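November, collection notebook, bay by the big window
Leobardo Ibarra writing, with Tainá Macedo on the other station

Started at 8:40 with coffee and a long argument about the task sheet, which I am putting down in full so we don't have it again next time. Henok's sheet for the Drorkinex set asks for 106 examples in this batch, split between "clear the belt into the bin" and "pick up the screwdriver and carry it." Tainá wanted to do all the belt work first and then switch. I wanted to mix them, thinking our hands get lazy after too many of the same thing and the model ends up learning our lazy version. We settled on blocks of 30, swapping operators at the end of each block, and I have to say it made for a very pleasant morning.

For the belt task we stayed with the same cast of objects as before: the green SATA case, the orange juice, the trays, the foam, the fabric bag, and the big blue bin kept empty at the start of every example. I did go back and forth on the juice. It's a small thing to stand on a metal tray, and Sarahí Solís warned us that her group lost a lot of time to bottles tipping over, but I like that it asks for a bit of care from whoever is driving.
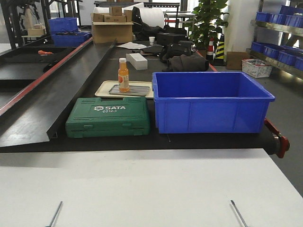
Belt task, start layout. Case in front, bin to the right, juice on its tray behind.

Reset rule, and please do follow this one, Leopoldo, when you take over: the bin goes back by eye, never with tape marks. Henok wants the starting positions to wander a little. Tainá is wonderfully good at this and I am terrible at it, as I keep putting the case down in precisely the same place like a man setting the table for his mother. She suggested I reset with my left hand. Silly, but it helped, and I've kept it up.

The first block went through with 2 thrown out, both mine. In one I let go of the fabric bag too early, and in the other I simply forgot to say the task label before starting. The bag drop I have saved separately in the Wodov folder, because Henok has been asking for near misses with a recovery at the end and I did get it back in nicely.

Then the screwdriver. I had been dreading it, and it was much nicer than I expected once we agreed on where to hold it. If you take it by the shaft it swings, and you spend the whole example chasing it. Taken by the handle, with the shaft straight up, it stays put and the wrist view is lovely and simple: black handle down between the fingers, green cap, bright rod going up. Tainá asked whether the shine on the metal would bother the training. I don't know. I've written to Henok about it and would rather leave the lights alone until he answers.

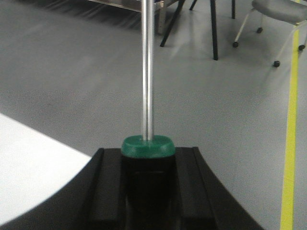

Second belt block, after lunch

Swapped operators, Tainá driving and me on resets (left hand, thank you). She moves more slowly than I do and her examples run longer, and when I looked at a handful of mine beside hers I'm afraid hers are the better ones. She slows down before she touches a thing, where I slow down after. I would like to show both kinds to Henok before we decide whether there should be a house style, as the Cisneros people had, or whether the variety is good for us.

A note on starting pose. We agreed that both grippers should sit low at the front corners before the recording begins, leaving the table between them clear, so that every example opens with the objects in plain sight. I had been starting with mine wherever the last example left them. It looks harmless until you play several in a row and see that the first second is all arm.

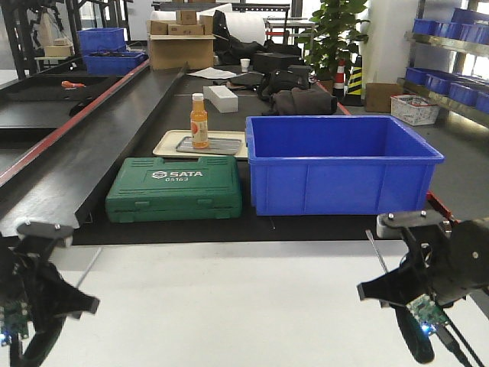 Both grippers low at the front before a belt example. Use this as the reference pose.

Sarahí stopped by at 2:15 and very kindly watched for a while. Her one complaint was with our labels. We have been writing "put away the case" on some and "put the case in the bin" on others, and she thinks we should choose on purpose instead of by mood. Tainá and I made a short list of wordings and stuck it beside the keyboard. I've relabeled the morning ones to match, apart from the Wodov ones, which still need doing.

Last block was the screwdriver again, this time over by the shelf with the blue bins. The view is a good deal busier there, with all that blue and the steel edge throwing back the light, and I had to go slower to keep track of where the tip was against the bins behind. We hold it more or less upright all the way through, with the handle hanging below the fingers, and we don't hurry the turn.

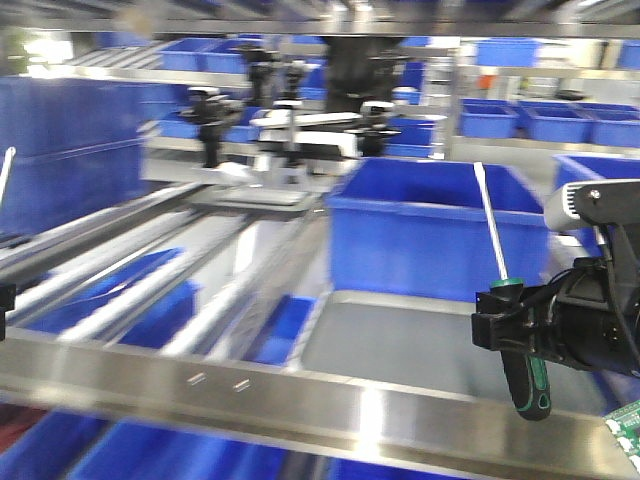

I also changed my mind about the wrist angle in this block. In the first few I kept the arm stiff and moved everything from the shoulder, which felt tidy but gave me an aching neck and very jerky paths. Tainá told me to rest my elbow and let the wrist do more, and the later ones are far smoother. I've marked where the change happens in the Grukport log so that Henok can compare before and after if he likes.

Left for next time:
Relabel the Wodov examples.
Ask Henok about the shine on the shaft, and whether he still wants the full 100 for the follow-up batch.
Leopoldo to sit with Tainá for one block before driving alone.
A better stool for the second station. My back is making this request, and Tainá's seconds it.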